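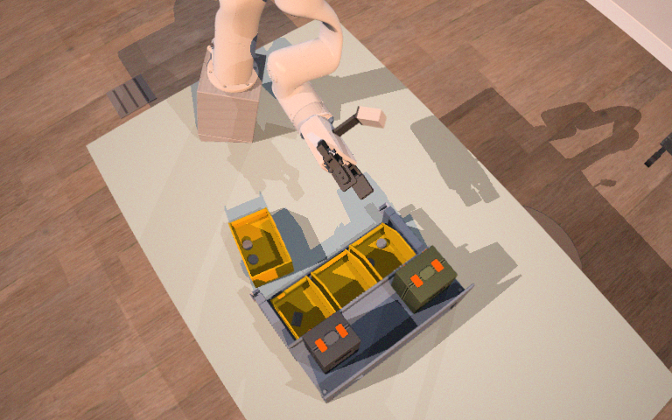 Two days at the Bornwood travel fair

I have a weakness for travel fairs. My sister thinks they're a sales pitch with free pens, and she's mostly right, but I come home every time with a bag full of maps and an idea for somewhere I'd never have looked at. This year I'd been thinking about East Africa since August, so when I saw that Bornwood was giving a whole hall to the Great Lakes region and the highlands, I booked a room and went.

Getting in

The fair is in the old market halls, a short walk uphill from the station. Doors open at ten and the line was already down the steps when I got there. Buy the ticket online if you go, the card reader at the desk gave up twice while I stood there. A ticket is good for both days and you get a wristband, which I slept in and regretted.

Hall B was the one I wanted. It's long and narrow and it gets loud by lunchtime, with a drum group at one end and a coffee roaster at the other (grinding, constantly). I did a slow lap first without talking to anyone, which is my only real system, and then went back to the stands I liked.

Uganda and the lake country

I spent the longest at a small outfit called Amin, who do walking trips in western Uganda. Mohandas Thevar was on the stand and he'd just come back from the crater lakes near Fort Portal, still with a peeling nose. I asked him the thing I always ask, what people get wrong, and he said they try to do gorillas, chimps and the Nile in one week and spend most of it in a car. His own trips stay in one district. You walk between villages in the morning and you're sitting down by two o'clock with a plate of matoke. That's my kind of pace!

We talked about the rains too. I'd been told to avoid April and May, and he agreed that the trails get slippery then, but he likes November himself for the green hills and the empty guesthouses. His longest day on foot climbs 437 meters, and he drew me the profile on the back of a leaflet, with a little cross where people usually start complaining.

Across the aisle was Fesometti, who are much slicker - big screens, lodge photos, a bowl of macadamia nuts I visited more than once. They're good on permits and paperwork. The woman there, Padmavathi Kulkarni, went through the joint visa for Kenya, Uganda and Rwanda with me and was patient about it when I mixed up which borders it covers. Their prices made me wince a bit. If I were planning a honeymoon I'd go back to them, but I'm planning a trip with my knees and a paperback.

The talks

There were talks both days in a side room with about 50 chairs, and for the good ones people were sitting on the floor. Sorcha Nic Aodha did an hour on taking buses across Tanzania, and it was easily the best thing I heard. She'd gone from Mwanza down to Mbeya with one small backpack and she was funny about the bus stations and very practical about the rest: sit on the shady side, keep small bills in a separate pocket, learn to say thank you and how much before you learn anything else.

The one on Ethiopia I could have skipped. Nice slides, but the speaker read from his notes and the room was hot, and the man next to me fell asleep on my coat.

Ravindran Rajan's session on altitude was drier but I took more notes in it than anywhere else. I live at sea level and hadn't really thought of the highlands as high. He said plenty of visitors notice it above 2,000 meters, just in how they sleep and how fast they can climb stairs, and his advice was to take the first day easy and leave the beer for later in the week.

Food and odds and ends

Eat in Hall C. There's a row of food stalls along the back wall and I had chapati rolled around an omelet both days, with far too much chili sauce. The sandwiches in the main cafe are sad.

I bought a rain cover from the Monton stand (orange, so I can find it), a folding map of the Lake Kivu shoreline, and 3 postcards I'll never send. Sohail Virk, who sells secondhand guidebooks from a table by the exit, talked me into a battered old one on the Ruwenzori, with somebody's pencil notes in the margins. I read it all the way home on the train.

I've written to Mohandas for dates next November. Now I need boots.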